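The first thing Oi-ling Chow does when she walks into an empty restaurant is sit down on the floor. She wants to know how the room feels from low down, before any furniture tells her where to look. Then she gets up, dusts off her knees, and starts talking about tables.

She has been fitting out dining rooms in Daltthorpe for longer than she cares to say, and her latest job, a noodle house called Noiphan, has been the talk of the street since it opened in February. The owner, Kanokwan Ratanaporn, had 597 square feet to play with and a dream of long, noisy family dinners – the kind she grew up with, where somebody's elbow is always in your soup.

Most people with a room that small would buy little square tables and push them together when needed. Oi-ling talked her into booths along one wall and 2 big shared tables down the middle, made to order by Leltier, a workshop across the river.

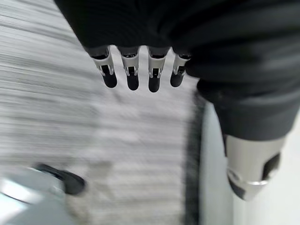
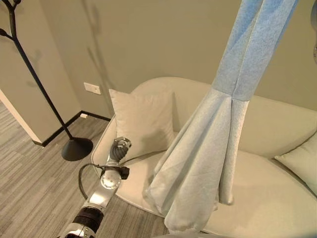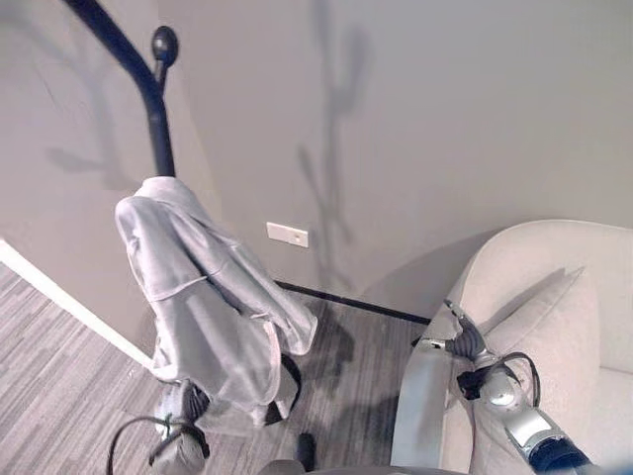 How much room should you leave between a table and the wall behind it?

Enough for a server with a full tray to pass behind a seated guest without turning sideways. Oi-ling tests it with real chairs, pulled out the way people really leave them, before she lets anyone order a thing.

The chairs took the longest. Kanokwan fell hard for a lovely slim one from Flenport at $430 apiece, and I can't say I blame her, but it had a woven seat and she serves a lot of chili oil. They went with a plain wipe-clean seat instead and put the savings into one good bench by the door, which cost $1,201 and is where half the neighborhood now seems to wait for takeout.

I stopped by a little after five, meaning to stay for one bowl, and was still there at closing, squeezed in next to a retired bus driver and his granddaughters. Kanokwan is already thinking about the back patio. Oi-ling has told her to sit on the ground out there first and call her in the morning.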